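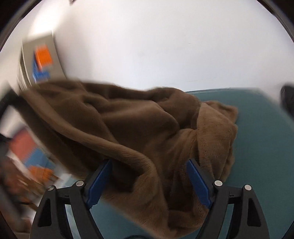

Budgeting for a Folding Robot: Notes for a Household or a Small Laundry Room

The purchase price of an arm is the number most people bring to the planning stage, and it is the least useful one. The arm has a list price. The table, the lighting, the spare finger pads, the floor space and the evenings spent on setup do not, and they decide whether the equipment is still in use by July.

Start with a list of what you handle in a normal week. Write down the largest item, the thickest item and the item with the longest pile. Size the equipment from those. A machine quoted for T-shirts and hand towels may list an opening of 48 mm between the fingers, and a gathered edge of plush will fill that quickly. Ask the seller for the opening with the pads fitted. Bare-finger figures appear on a lot of spec sheets, including the older Zuviris ones.

Payload

Weigh the heaviest item dry, then weigh it straight out of the washer if damp laundry is part of the plan. Payload at full reach is lower than payload close to the base, and folding happens mostly at full reach. If the sheet gives a single figure, ask which one it is. Wyn Rowlands, who set up the Gwynne table at our workshop, adds a margin of half again and has never regretted it.

Table

A matte top is worth paying for. Gloss reflects overhead lamps and confuses depth cameras. Pick a color that contrasts with most of your laundry, and measure the top against your largest item laid flat. If the item hangs over on two sides, either buy the larger top or plan to fold that item by hand. Budget for leveling feet. Check the clearance to the wall as well — an elbow joint swings back farther than the drawings suggest, and a repaired wall goes on the same budget.
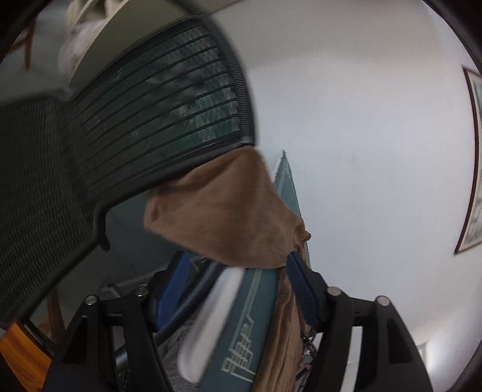
Floor space is usually measured once, with the room tidied, and the result is too generous. Mark the working envelope on the floor with painter's tape and leave it there for a week of ordinary use. A mesh office chair with a headrest takes up more room than its seat suggests, and brown cloth hanging in long folds beside one needs a clear drop of its own. A framed picture on a nearby wall should be on the plan too, with its height noted. Anything that cannot be moved goes on the drawing in ink, everything else in pencil.

Consumables

Finger pads are the recurring cost. Plush sheds, and lint packed into the ridges of a pad reduces grip well before the pad looks worn. Brush the pads after each session with a dry nylon brush. Keep two spare pairs. In our spreadsheet the line for pads, brushes and pivot hardware is $200 a year. It was lower on the first draft.

Sample budget

Used arm, tabletop class: $2,000
Table with matte top, leveling feet: $445
Pads, brushes, pins, first year: $200
Lighting: use what you have, then reassess
Delivery to Vuserville: get it in writing

The Amora arm we priced against this came with a mounting plate. The used one did not, and the plate was a separate order with a separate wait. Ask.

Trial before purchase

Bring your own fabrics to any demonstration. Request three passes with the thickest blanket you own, starting from a bunched heap each time. A flat starting position tells you very little. Time each pass from first contact to release and include any restarts. If the seller allows only their own towels, treat the cycle time as unknown and leave that cell blank in the spreadsheet.

Plan the setup for a Saturday, with the following one held in reserve. Keep the packing materials until the return period ends, and write the last return date on the carton.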